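How I Peen and Flush Handle Pins on a Kitchen Knife

I get asked about pins more than any other part of handle work, so I finally sat down and wrote out how I do mine. This is for a full tang knife with two scales and two plain brass pins. If you're using Corby bolts or anything threaded, most of it won't apply, sorry!

First, check that your pin stock slides through the tang holes with finger pressure. I mean really check, before any heat treat. Steel can move a little in the quench, and a hole that was snug in November when the blade was soft may be too tight once it's hard. I open mine up one drill size over the pin and I've never regretted it – the epoxy fills the gap and the scales locate everything anyway.

Cut the pins long. I leave enough to stick out on both sides, then chuck each one in the drill and spin the ends against a file until they have a tiny bevel. Skip the bevel and the sharp edge will chew its way through the wood and drag splinters out the far side. Elba Herrera taught me that one after I blew out a lovely piece of walnut on a gift knife (the second scale from that board is still in my scrap bin).

Now rough everything up. I scuff the pins with 120 grit, scuff the tang, scuff the inside faces of the scales, then wipe the metal down with acetone. Gloves on from here, because one greasy thumbprint can ruin a glue-up.

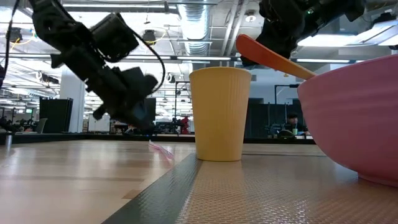

Mix your epoxy slowly. I use the Onum slow cure, the one with 30 minutes of working time, and I wouldn't go back to the 5 minute stuff for handles. Spread a thin layer on the tang and on both scales, push the pins through, and clamp just until you get an even bead of squeeze-out. Don't crank the clamps down. You want some glue left in there! Clean the front edge of the scales right away with a cotton swab and a bit of acetone, since you can't sand up there later without scratching the blade.

Leave it overnight. Then take the pins down with a hacksaw, leaving just a hair proud on each side.

For peening, set one end of the pin on something hard and flat. Mine is a chunk of old rail, but the little Flostden bench block is fine too. Use a small ball peen hammer and tap around the rim of the pin in circles, light taps, lots of them. Flip the knife often so both ends spread evenly. If you see the wood start to lift or darken around the pin, stop. You've gone far enough.

Flushing is the part where people burn their handles. Brass gets hot fast on a belt grinder, and hot brass will cook the epoxy and leave a dark ring in light wood. I use a fresh belt, slow speed, and touch the pin with a bare finger after every pass. Too warm to hold? Go do something else for a minute.

After that it's all hand sanding. I go 220, 400, then 900 if I'm feeling fussy – always with the grain on the last grit, and with a hard backer so the wood doesn't dish around the brass.

Finish with whatever oil you like. I've got a tin of Zollby on the bench right now and it's holding up fine on my own paring knife.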